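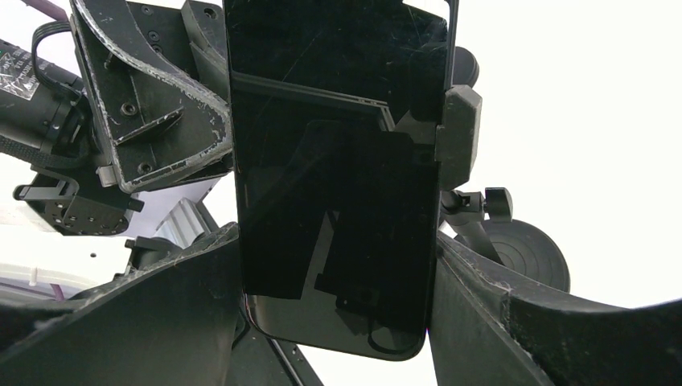
A phone between the gripper's fingers, with a phone holder beside it, as seen by the camera at the wrist.

Pay for the second try

Thursday, February 20, 2025

Companies that teach robots by demonstration usually pay for clean runs. A person drives the arm by remote control, the arm does the task, the run is saved, and the person starts over. If the grip slips or the phone goes in crooked, the run is thrown out. I think this is a mistake, and I think the people driving the arms already know it.

I spent part of last June operating an arm at Kerness, a small shop that records demonstrations for other firms. The job I had longest was called Plidex on the work sheet. It meant taking a phone and setting it in a holder, then taking it out again. Anyone can do this with one hand while talking to somebody else. Through a pair of handles and a screen it takes concentration, and for the first few days it takes a lot of it.

The phone is smooth and the fingers are wide. From the wrist camera you see a dark sheet of glass and not much else, and the glass reflects whatever is near it. You learn to watch the edges of the phone and ignore the middle. You learn that closing the grip early tilts the phone, and that a tilted phone catches on the clamp. You also learn how to fix it. You back off a little, let the phone settle, and come in lower.

Those fixes were the most skilled thing any of us did. Under the rules we worked to, they were also worthless. A run with a correction in it was marked as failed. We were paid by the accepted run, with a target of 100 a shift, so the sensible thing was to stop the moment anything went wrong, reset, and go again. I got good at quitting quickly.

A robot trained on that material has seen the task go right more than 1000 times. It has never seen what to do when the phone is leaning. When it meets a leaning phone it pushes ahead as if the phone were straight, and then people say that learning from demonstration doesn't work very well.

The usual defense is that mixed data confuses the model. Show it hesitation and it will hesitate. There is something to this. I watched a new operator wander over the table for most of a minute before closing the grip, and I wouldn't want a machine to copy that. But wandering and recovering are different things, and a reviewer can tell them apart. It takes longer to review, and that costs money. I suspect the cost is the real objection.

Kolurix, one of the firms we recorded for, did try it the other way on a short order. Operators were told to start 14 of their runs each shift from a bad position, with the phone tilted or gripped too high, and to work their way out. We were paid the same for those as for the rest. I don't know how their robot did afterward, as operators are rarely told. I do know that the work got better. People talked to each other about how they'd gotten out of a bad grip. On the other orders we talked about lunch.

I would ask for three changes. Pay by the hour, or pay a recovered run the same as a clean one. Let operators label their own corrections while they still remember them. And send results back to the room where the recordings were made.

The second would be the cheapest. At Kerness it would have meant one more button.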